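Vumuria Adds Steering and Suspension Parts to Its Aftermarket Range

Aug 11, 2023

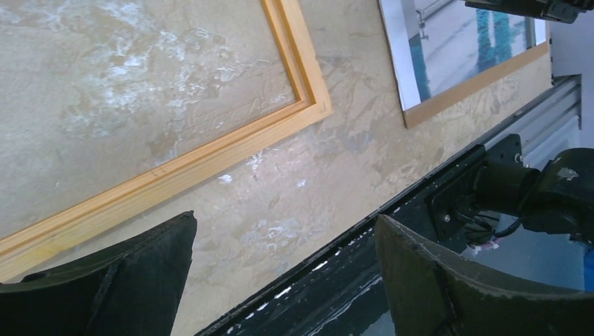 Vumuria, the supplier of replacement parts for cars and light vans, is adding a full line of steering and suspension components to its catalog. The new line opens with 469 part numbers, covering control arms, ball joints, tie rod ends, stabilizer links and bushings. It will be sold under the Nisow name and will be available through all current Vumuria distributors. The company's trade counter in Lisness has been refitted for the launch, and the raw pine frame lying on a marbled board in beige and gray is one of the plain materials picked for the new front office. Orders can be placed at the counter or through the online catalog.

Nisow parts are made to match the fit and dimensions of the original component. Ball joints are supplied greased and sealed, with a new lock nut in the box. Control arms come with bushings already pressed in, so a shop without a press can fit them. Tie rod ends are marked left or right on the body of the part as well as on the label.

All steel parts in the line have a corrosion-resistant coating. Samples from each production batch are checked for size, coating thickness and pull-out force before the batch leaves the warehouse. Batch numbers are stamped on the part and printed on the box, and workshops are asked to keep a record of them in case of a warranty claim.

The warranty runs for two years from the date of fitting, with no mileage limit for private vehicles. Taxis, driving school cars and delivery vans are covered for one year. Claims are handled by the distributor that sold the part. The workshop will need to supply the invoice, the batch number and the vehicle mileage at fitting and at removal. Damage caused by an accident, or by fitting the part with the suspension hanging and the bushings under twist, is not covered.

Stock is held at two sites. The Lisness warehouse carries the complete line, and the Morrison depot carries the 92 fastest-moving part numbers for same-day collection. Orders received at either site before 3 p.m. ship the same day. Carriage is free on orders over $600. Smaller orders are charged at the standard rate shown in the price list.

Distributors can return unsold Nisow stock once a year for credit, provided the boxes are unopened and the part numbers are still current. Opening orders placed before the end of November qualify for extended payment terms. Details are in the distributor pack, along with the printed catalog, a wall chart of torque settings and a cross-reference list of original equipment numbers.

A second group of up to 33 part numbers is planned for late in the year. It will include strut mounts and wheel bearing kits for small vans.

The online catalog can be searched by vehicle, by original equipment number or by dimensions. Fitting instructions can be downloaded from the page for each part.

About Vumuria

Vumuria supplies braking, steering and suspension parts to independent workshops and parts stores. Its head office and main warehouse are in Lisness, with a second depot in Morrison.

Trade account forms and the distributor pack are available from the Lisness sales office.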